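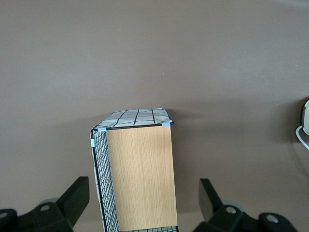
Figure 6. Wrist view before the grasp, with the basket between the open fingers.

6. Running the Basket Demonstration for Visitors

Use this section when you show the Ornura arm to guests at the Destdale site. It assumes that the arm is mounted, powered and calibrated as described in Section 4. Allow 17 minutes for each group.

6.1 Before the group arrives

1. Clear the floor inside the marked line. Visitors stay outside it for the whole demonstration.
2. Turn on the wrist view screen and turn it toward the visitor side.
3. Set the speed limit to 322 and the grip limit to 590 on the Storkesance panel. Both values are in panel units.
4. Stand the basket upright on the work surface with the wooden panel facing the wrist. Leave the fabric clipped at the corners.
5. Press Home and wait for the green light.

CAUTION: Do not raise the grip limit above 1,000 with the basket in place. The mesh side bends before the wooden panel does.

6.2 Giving the demonstration

1. Tell the group that the arm is about to move.
2. Select Basket, then Approach. The arm stops with the fingers open.
3. Check the screen. The basket should stand in the gap between the two pads. A small offset is fine – in Figure 6 the left pad is closer to the basket than the right one.
4. If either pad is touching the basket, press Back and repeat step 2.
5. Select Close, then Lift. Let the group watch the screen and the arm in turn.
6. Select Lower, then Open.

NOTE: Take questions between steps 3 and 5. The arm holds its position until you select Close, and people can see both fingers on the screen.

NOTE: Cables near the basket can catch on a bracket. Move them back before you select Approach.

6.3 After the group leaves

1. Press Home and switch the panel to Standby.
2. Check the clips and press down any that have come up.
3. Write the group name and any stops in the visit log.

If the arm stops by itself, leave it where it is and call Manikandan Arumugam in the Annamalai lab. Do not restart it while visitors are in the room.

Section last revised October 27, 2021.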